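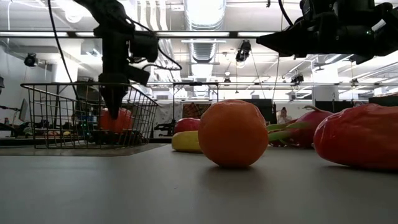
So the fourth scrub happened at 5:40 in the morning, and I was holding a doughnut.

I want that on the record, because people keep asking me what it felt like in the control room when the count stopped at T minus 584 seconds, and they want me to say my heart was in my throat. It was jelly. Jelly was in my throat. I'd been awake since the afternoon before and I'd told myself I could have the doughnut once the tanks were topped off, and the tanks were topped off, and I took one bite, and then Shaohua Cheng said "Hold, hold, hold" in the same voice she uses to order soup.

I worked the hydrogen console at Kastmont that summer. Second seat. First seat talks to the flight director and second seat watches the little green numbers and nudges first seat with an elbow if one of them goes a funny color. I was very good at the elbow part! The rocket was called Tisau and she was supposed to fly in April, then June, then the first week of August, and by the time I'm telling you about, she'd been out on the pad so long that a pair of ospreys had started a nest on the lightning tower. (They were moved. There was paperwork. The osprey paperwork was longer than my employment contract.)

What Tisau was carrying was a lander named Lei, which was the size of a minivan and was going to the Moon to dig. That was the whole job. Land near the south pole, dig a hole, sniff whatever came out. I'd been in love with that lander for two years and had met it once, through a window, in a paper hat.

Anyway. The hold.

"Second seat, what've you got on the tail umbilical?" Shaohua asked.

I swallowed the doughnut more or less whole. "It's climbing," I said. "Slow. It was fine a minute ago."

"Was it fine or was it inside limits?"

See, that's why she ran the room and I ran an elbow. I pulled up the last half hour and looked at the line, and the line had a lean to it. You wouldn't notice it if you were glancing over every couple of minutes, thinking about jelly. But it had been leaning since before sunup.

"Inside limits," I said.

"Thank you."

She took her headset off one ear and stared at the big screen, where Tisau was standing there all lit up and steaming like a cow in winter. We had seven minutes of window left that were worth anything. Up in the glass box at the back there were 700 years of combined management, all on their feet, and I could feel them breathing on my neck through the glass. One of them came down. He had a very nice tie and he bent over Shaohua's desk and talked low, and I'm not proud of it but I took my own headset off so I could hear.

He said the limit was the limit and we were under it.

She said we were.

He said there were five hundred people on the causeway, and a senator's husband.

She said she hoped they'd brought coffee.

Then he said something I didn't catch, and she turned all the way around in her chair, which I had never seen her do in a count, and she pointed at me. At ME. "Ask the kid," she said. "The kid's been looking at it all night."

I was thirty-four.

He came over. He smelled like a hotel. He asked me, pretty kindly, whether in my opinion the seal would hold for another ten minutes. I looked at the line. I thought about Lei in her foil up there at the top of the stack, with her digging arm folded up tight. I thought about how badly I wanted to see her go, and how I could say "probably," which would even be true, and it would come out of my mouth and roll down the hall and turn into a yes by the time it reached the end.

"I don't know," I said.

"Best guess?"

"I'd be guessing, though," I said. "I'd really be guessing."

He stood there a second. I had powdered sugar all down my badge. He looked at the sugar, and then he went back up to the glass box, and a couple of minutes after that the flight director came on the loop and called it for the day, and the whole room did that thing where everybody sighs and starts hunting for their shoes.

It takes hours to un-fuel a rocket, by the way. They cut away from that on the broadcast. We drained her until past lunch. The folks on the causeway packed up their chairs and drove off in one long line and you could hear the horns, and my mother texted me WHAT DID YOU DO, which I think she meant in a general way.

They rolled Tisau back to the barn and a guy from the Kamness office, the people who made the seals, flew out with a case like a trumpet player's. He pulled the old one out himself. I went over on my break to look at it, and I'd built it up so much in my head that I expected something awful, a big rip, a smoking gun I could carry around and show people. It was a gray ring. It had a nick in it I could only find with my fingernail.

"Would it have held?" I asked him.

He turned it over a few times under the lamp. "Might have," he said, and put it in a bag.

I've gone back and forth on that for a long time. I've gone back and forth on it in the shower and at red lights. I told Shaohua what he said, and she just shrugged and asked if I was going to finish my fries.

Tisau went up in the fall, at night. I wasn't even on console, I'd swapped shifts for my cousin's wedding, and I watched it on my phone behind a catering tent in heels that were sinking into the lawn. The orange came up over the trees on that little screen and the band was playing something with way too much saxophone, and I yelled so loud that an usher came running.

Lei landed nine days later. She dug her hole. I have the first picture of it taped up inside my kitchen cabinet, next to the mugs, and it's just a hole.

Filed under: Short Fiction, Space & Sky

3 Comments

padrat_dee
"Was it fine or was it inside limits" is going on a sticky note on my monitor. I did fueling work in a past life and the un-fueling part made me tired all over again.

Marguerite in Ohio
Loved this but I wanted more of the ospreys! Where did they get moved to?

tom_w
Small nitpick, she says seven minutes of window left and then he asks about ten minutes for the seal. Maybe that's on purpose. Good story either way, the mom text got me.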